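설명서는 종이로 주세요

얼마 전에 전기 주전자를 하나 새로 샀다. Urkadora라는 회사 물건인데, 디자인이 예쁘고 값도 그럭저럭 괜찮았다. 상자를 열었더니 주전자, 받침대, 그리고 명함만 한 종이 한 장이 들어 있었다. 종이에는 네모난 코드 하나와 "자세한 사용법은 스캔하세요"라는 말만 적혀 있었다. 그게 전부였다!

좋다, 스캔했다. 회원 가입을 하라고 한다. 주전자 설명서를 읽으려고 회원 가입을? 이메일을 넣고, 인증 번호를 받고, 비밀번호에 특수 문자를 넣으라길래 느낌표를 넣고(그때 기분이 딱 느낌표였다), 약관에 동의하고, 마케팅 수신은 거부하고, 그랬더니 이번에는 앱을 내려받으라고 했다. 나는 그냥 처음 쓸 때 물을 몇 번 끓여서 버려야 하는지 알고 싶었을 뿐이다. 결국 앱은 안 깔았고 물은 내 마음대로 두 번 끓여서 버렸다. 지금도 그게 맞는지 모른다.

그래서 오늘은 종이 설명서 이야기를 좀 하고 싶다. 이런 얘기를 하면 꼭 "요즘 누가 설명서를 읽어?" 하는 사람이 있는데, 내가 읽는다. 나는 읽는 사람이다. 어릴 때부터 그랬다. 집에 새 물건이 들어오면 아버지는 물건을 만지고 나는 설명서를 만졌다. 그 얇고 바스락거리는 종이, 손가락에 살짝 묻어나는 잉크 냄새, 경고 표시 옆에 그려진 표정 없는 사람들. 밥솥 설명서 맨 뒤에는 약식이랑 카스텔라 만드는 법이 있었고, 나는 한 번도 안 만들어 봤으면서 그 쪽만 몇 번씩 다시 읽었다.

우리 집에는 설명서 서랍이 있다. 부엌 맨 아래 서랍이고, 열 때마다 뭐가 걸려서 한 번에 안 열린다. 그 안에 제일 오래된 건 Mundico 재봉틀 설명서다. 어머니가 쓰시던 재봉틀인데 표지는 떨어져 나간 지 오래고 가운데 철심은 녹이 슬었다. 그런데도 윗실 거는 순서를 까먹을 때마다(나는 매번 까먹는다) 그걸 꺼내면 된다. 비밀번호도 필요 없고 업데이트도 필요 없다. 여백에는 어머니가 볼펜으로 써 놓으신 메모가 있다. "청바지는 굵은 바늘로. 천천히." 이 한 줄이 나한테는 본문 전체보다 쓸모가 있다. 화면으로 보는 문서에도 메모 기능이 있다는 건 안다. 그래도 삼십 년 뒤에 누가 내 앱에 로그인해서 내 메모를 읽어 줄 것 같지는 않다.

물론 반대쪽 말도 이해는 한다. 종이가 아깝다는 말, 맞다. 열여섯 개 언어로 찍힌 두툼한 책자에서 내가 읽는 건 고작 몇 쪽이고 나머지는 평생 펼치지도 않는다. 내용이 바뀌면 새로 찍어야 하고, 무겁고, 배송할 때 연료도 더 든다. 글씨는 또 왜 그렇게 작은지, 요즘은 나도 형광등 밑으로 가져가야 읽힌다. 화면에서는 글자를 키울 수 있고 검색도 되고 동영상도 볼 수 있다. 이건 다 좋은 점이다. 시력이 나쁜 분들한테는 화면 쪽이 훨씬 낫다는 것도 안다. 그러니 전자 설명서를 없애자는 얘기는 아예 아니다. 있으면 좋다. 나도 자주 쓴다.
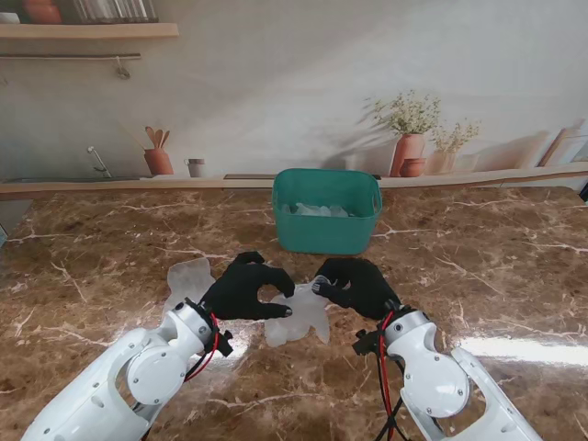 내가 못 참겠는 건 전자 설명서만 있을 때다. 생각해 보면 설명서가 제일 급한 순간은 대개 뭔가 잘못된 순간이다. 세탁기에서 물이 새고 있는데 손은 젖어 있고, 휴대폰은 어디 뒀는지 모르겠고, 찾아서 켰더니 배터리가 간당간당하고, 검색하면 광고가 먼저 나온다. 지난 5월에 우리 집 공유기가 고장 났을 때는 더 기가 막혔다. Troltum에서 나온 공유기였는데, 인터넷이 안 될 때 어떻게 하라는 안내가 인터넷에 있었다. 나는 거실 바닥에 앉아서 한참 웃었다. 휴대폰 데이터로 들어가긴 했는데, 안내 첫 줄이 "먼저 인터넷 연결을 확인하세요"였다. 네, 확인했습니다. 안 됩니다.

그리고 링크는 죽는다. 이 얘기를 꼭 하고 싶었다. Paredes라는 브랜드의 제습기를 꽤 오래 썼는데, 필터를 갈아야 해서 상자에 붙어 있던 주소로 들어갔더니 페이지가 없다고 나왔다. 홈페이지가 개편되면서 옛 모델은 싹 정리된 모양이었다. 제습기는 아직 멀쩡하게 돌아가는데! 결국 어느 동호회 게시판에서 누가 찍어 올린 흐릿한 사진을 보고 필터를 뺐다. 그 글 조회 수가 3,975였다. 같은 처지의 사람이 그만큼 다녀갔다는 소리 아닌가(물론 그중 몇은 나다. 한 번에 안 빠져서 여러 번 들어갔다). 댓글도 죽 읽었는데 하나같이 고맙다는 말이었다. 회사가 해야 할 일을 얼굴도 모르는 사람이 대신 해 주고 인사를 받고 있었다.

부모님 얘기도 빼놓을 수가 없다. 우리 어머니는 휴대폰으로 사진도 보내고 영상 통화도 하신다. 전혀 못 하시는 분이 아니다. 그런데 새 전기장판을 사시고는 나한테 전화를 하셨다. 코드를 찍으라는데 찍어도 사진만 찍힌다고. 전화로 한참 설명하다가 결국 내가 대신 찾아서, 인쇄해서, 봉투에 넣어서 보냈다. 우표까지 붙여서 말이다. 회사가 아낀 종이를 내가 내 돈으로 뽑은 셈이다. 그럼 이 종이는 정말 아껴진 건가? 프린터 잉크값은 내가 냈는데? 그 뒤로 어머니는 그 종이를 비닐에 넣어서 장판 옆에 두고 쓰신다. 온도 조절기 그림에는 빨간 펜으로 동그라미를 쳐 두셨다. 잘 때는 여기, 라고.

가격 얘기를 하는 사람도 있다. 설명서를 빼면 그만큼 싸지지 않느냐고. 글쎄, 나는 설명서가 빠졌다고 값이 내린 물건을 본 기억이 없다. 한 장짜리 흑백 안내문을 넣는 데 300원이 더 든다고 치자. 나는 낼 거다. 기꺼이 낸다. 계산대에서 "종이 설명서 포함하시겠어요?" 하고 물어봐 주면 봉투값 내듯이 내겠다. 안 필요한 사람은 안 내면 되고. 이게 그렇게 어려운 일인지 모르겠다.

두꺼운 책자를 달라는 것도 아니다. 내가 바라는 건 딱 한 장이다. 앞면에는 처음 쓸 때 할 일과 절대 하면 안 되는 일, 뒷면에는 청소하는 법과 불이 깜빡일 때 그게 무슨 뜻인지. 불 깜빡임은 꼭 넣어 주면 좋겠다. 요즘 물건들은 말을 안 하고 죄다 깜빡인다. 천천히 깜빡이면 대기 중이고 빨리 깜빡이면 고장이라는데, 천천히와 빨리의 경계가 어디인지는 만든 사람만 안다. 우리 집 가습기는 지금도 중간 속도로 깜빡이고 있다. 나머지 자세한 내용은 코드로 넘겨도 된다. 대신 회원 가입은 빼고, 바로 문서가 뜨게. 그리고 그 주소는 물건이 살아 있는 동안 같이 살아 있게 해 주면 좋겠다.

쓰다 보니 설명서를 읽는 재미 얘기를 제대로 못 했다. 설명서에는 그 물건을 만든 사람들이 뭘 걱정했는지가 다 들어 있다. "본 제품 위에 올라서지 마십시오"라고 쓰여 있으면 누군가 올라섰다는 뜻일 거고, "애완동물을 말리는 데 사용하지 마십시오"를 읽으면 잠깐 멍해진다. 나는 이런 문장이 좋다. 딱딱한 말투로 쓰여 있는데 사람 냄새가 난다. 번역이 이상한 것도 좋다. 예전에 쓰던 손전등 설명서에는 "어둠에서 즐거운 사용을 하십시오"라고 되어 있었고, 우리 식구는 한동안 정전만 되면 서로 그 말을 했다. 접속해야 보이는 페이지였으면 손전등 설명서를 일부러 읽었을 리가 없다. 상자에서 떨어졌으니까 주워서 읽은 거다.

아무튼 주전자는 잘 쓰고 있다. 물은 잘 끓고 뚜껑도 잘 닫힌다. 다만 손잡이 밑에 용도를 모르는 작은 버튼이 하나 있는데, 무서워서 아직 안 눌러 봤다. 혹시 같은 주전자 쓰시는 분 계시면 댓글로 좀 알려 주세요. 적어서 서랍에 넣어 두려고요.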